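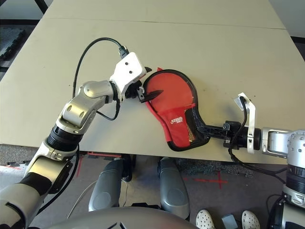

Words: Club magazine, handball pages | 2019-10-26

She comes on cold. Jogs the length of the court from the bench, slaps the crossbar, turns round, arms out. The whistle goes and the shooter has 3 seconds. Then it's over, one way or the other, and she jogs back and sits down again and puts her jacket on.

That is the job. Penalty keeper. Most handball sides in the region don't have one, not as a fixed thing anyway. They have a first keeper and a spare, and the spare gets on if the first one is having a shocker. Vonesau have done it differently for a while now and it has started to win them matches, so people are asking questions.

Quick background for anyone who only comes for the derby. A penalty throw in handball is a horrible thing to face. Shooter close up, one foot planted, nobody else allowed in the way. The keeper can come off the line but only so far. The numbers are always with the shooter. A keeper who stops one in every 4 is doing very well, and at our level plenty stop hardly any.

Last season Vonesau faced 26 in the league after the swap became routine. The coach won't say how many were saved, says it's the kind of number that gets pinned up in someone else's changing room. Fair enough. We were at most of the home games and it was enough.

She started out as a line player. Wide, strong, good hands, slow to get back. Went in goal at training one winter evening when both keepers were off with flu and the session would have been cancelled otherwise. Conceded loads from the wings, no idea about angles, kept falling over. Then they finished with penalties, the usual thing, loser puts the balls away, and she kept stopping them. Bit of a laugh at first. Less of a laugh when the captain missed a second time.

"I don't do anything clever," she told us after the Rudeck game. "I know what I'd do if I was shooting and I know what I'd be scared of. So I stand there and be that."

What she does, if you watch, is very little. Most keepers jump about. Star jumps, big noise, guess early. She holds. Leaves a gap low on her left that looks like a mistake, and it isn't always. The younger shooters see it and go for it straight away. The older ones see it and start to think, and thinking takes time, and they've only got the 3 seconds.

Rudeck away was the one that got everybody talking. June, the play-off, hall like an oven with the fire doors propped open. Vonesau 2 up with hardly anything left, then a daft push on the wing player and a penalty against. On she comes. Saves it with her shin. Ball loops up, drops to a Rudeck hand, another foul, another penalty. She hadn't even got back to the bench. Saves that as well, face this time, and plays on with a split lip becuase she says it looked worse than it was. The home crowd clapped. They did, we were sat in it.

The first keeper, for the record, is all for it. We asked, you have to ask. She says she hated it for a month and then noticed she was getting a drink and a breather at the exact moment she most wanted one. There was a worry it would knock her rhythm. Coach kept an eye on it. If anything the first shot after a penalty has been her best stuff.
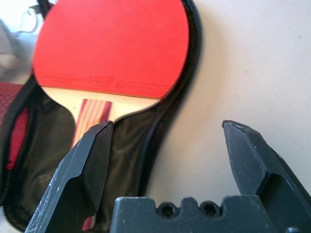 Table tennis paddle in an open black case

Not everyone is convinced. The Rusu coach thinks it's a gimmick and said so in the bar after the opener, quite cheerfully. The argument goes that you burn a place in the squad on somebody who might play less than a minute. If there are no penalties she's sat there for the whole match, and there's a decent left back watching from the stand in her jeans. It's a real cost. On the long trip to Provico last month there wasn't a single penalty given against us and we ran out of legs at the end, lost by one.

So this autumn they're trying to get more out of her. Back to the line for short spells when we're attacking, which means a change of shirt at the bench and some very fast swapping. It has gone wrong at least once. Wrong shirt, wrong end, referee not amused, suspension. The coach has since drawn up a proper order for who goes off and when, taped to the back of the bench.

Training is dull by her account. Penalties at the start when everyone is fresh, penalties at the end when their not. She asks the juniors to shoot at her as well as the seniors, says they haven't learned what's sensible yet and some of the odd stuff they try turns up in matches later. One of the under-sixteens has a spin shot that beats her every time. She's not happy about it.

Would she want to be first choice? Long pause. No. Too much wing shooting, too much shouting at defenders. She likes the jog out. Likes the quiet when the ball is put in the shooter's hand.

Rudeck come to us next, in the league this time. They've got a new penalty taker, left-handed, and the gap will presumably have to go on the other side.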